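Notes on a simulation-first rule for robots in washrooms

In August I was asked to comment on the working rules that Flutton applies to its assistive manipulation projects. The document runs to 14 clauses. My remarks here are confined to the clauses on simulated trials, and they are offered in a personal capacity.

Clause 2 requires that any task near a plumbing fixture be rehearsed in simulation before a physical arm is scheduled.

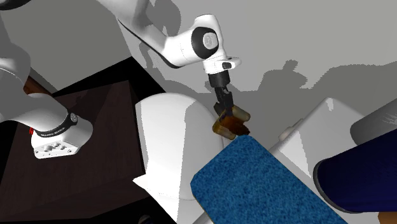 Two rendered views from one simulated setup with a Franka Emika arm. 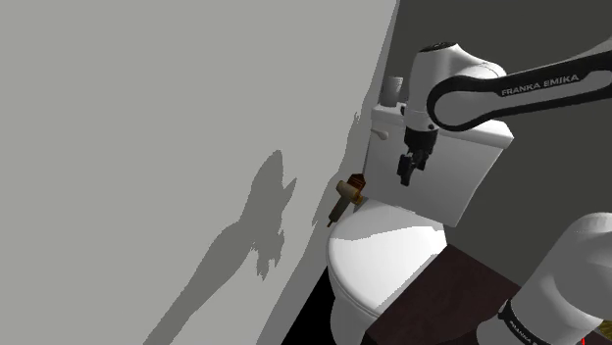 I support the clause, with reservations about its wording. "Rehearsed" is not defined. At Tevari the term was taken to mean a single completed run, while the Derese group recorded 300 runs per task and reported 246 of them as acceptable. Both teams considered themselves compliant. A standard that admits both readings requires amendment.

I would recommend that the following be adopted:

Each task is to have a written acceptance threshold, set before the first run and signed by the person responsible for the physical trial.

Failed runs are to be retained with their logs and random seeds. Deletion requires written approval.

Contact with a sanitary surface, whether planned or accidental, is to be logged as a separate event. Grippers used on such surfaces in the physical trial must not be moved to food or medication tasks until the fingers have been replaced.

The layout of the simulated room, including the clearance around each fixture, is to be checked against the measured room.

Saron Gashaw, who reviewed an earlier draft, objected to the third item on the grounds that simulated contact forces are seldom reliable enough to act upon. The objection is fair. I have kept the item and added a note that the log records the occurrence of contact only, with no force value attached.

The question of labelling remains open. Larkavard marks every rendered picture as such in its reports, and I see no reason why Flutton should not do likewise. Comments on the draft wording may be left below until the end of the month.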